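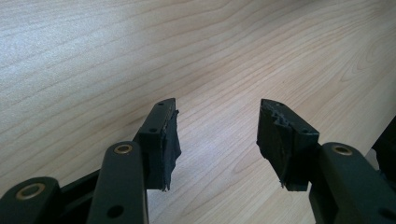
2 min read

OK so I finally finished reading up on the old Wandthorpe boot works and I have to get this out of my system. Thread!

1/ Wandthorpe had one big shoe factory, opened in 1877, and at its busiest it had 39 people in the closing room alone. Closing is where the flat pieces of the upper get stitched together. I did not know that word a month ago and now I say it at dinner.

2/ My favorite find is a little pay book kept by a foreman. He docked people for singing. Then there's a page in October where he just gives up and writes "singing again" four days in a row, no fine. I love this man.

3/ Oxford or derby? It's all in the lacing! If the flaps that hold the laces are sewn under the front of the shoe, it's an oxford. If they're sewn on top, it's a derby. Once you see it you will stare at strangers' feet on the bus forever (sorry). 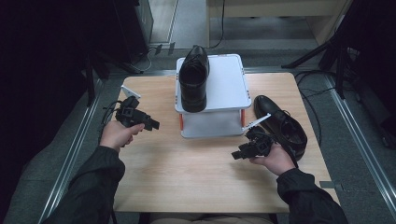
Black leather lace-ups, one up on the stand and one on its side.

4/ Toe caps! They started out as plain reinforcement and ended up as decoration. The Wandthorpe catalog lists 55 styles and as far as I can tell 40 of them are the same shoe with a different toe. Gillespie Lindsay, who wrote the town history, has a whole grumpy chapter on this and it's the best one in the book.

5/ Ximeng Zeng asked about polish. Thin layers, old cotton T-shirt, a drop of water, tiny circles, stop when you get bored and come back tomorrow. My grandfather used the same tin for years and I still think of Sunday nights when I smell it.

6/ Also, please let your leather shoes rest a day between wears. Cedar shoe trees if you have them, balled-up newspaper if you don't. And undo the laces before you take them off!! I was a heel-stomper for most of my life and I've ruined some very nice pairs.

7/ Gillespie is giving a talk on the factory on Fri 20 November at the Wandthorpe library and I'm going, front row, notebook out. If anyone has family who worked there, send me your stories, especially closing room ones. I want to know what they were singing.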